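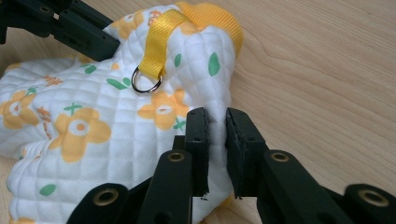
Marion Cruickshank has argued that the Serkstead pharmacy case was decided less on the drug records than on who was allowed to sign for them, and most later accounts follow her reading.

The Serkstead pharmacy case was a criminal prosecution of a retail pharmacist, Myroslav Hrytsenko, for supplying controlled painkillers on prescriptions he knew to be invalid. He was convicted on 40 counts and acquitted on two.

Background

Hrytsenko owned the only late-opening pharmacy in Serkstead. An audit begun in February compared his stock orders with the prescriptions on file and found 1,041 entries for the same class of painkiller. Of these, 643 carried the signature of a physician who had already given up her license. The physician, Halyna Maksymiv, was not charged. She told investigators that her prescription pads had been left at a former office and that she had not written any of the entries.

Trial

The prosecution, led by Marta Nazarenko, said that Hrytsenko had been notified of the change in Maksymiv's license and had kept filling orders in her name. The defense did not dispute the entries. It said the notice had gone to an old address - a point supported by the mail log - and that an assistant had handled most of the late shift.

The judge, Åsmund Nyberg, told jurors that careless record keeping was not enough to convict and that they had to find actual knowledge. The verdict was returned on June 24, 2020, on the second day of deliberations.

Sentence and appeal

Hrytsenko was sentenced to two years in prison and lost his pharmacist's license. He appealed on the ground that the mail log should have been read to the jury in full. The appeal was dismissed. The court held that two phone calls to the pharmacy, both logged, were enough to show knowledge without the letter.

The pharmacy was sold while the appeal was pending and now trades as Velari.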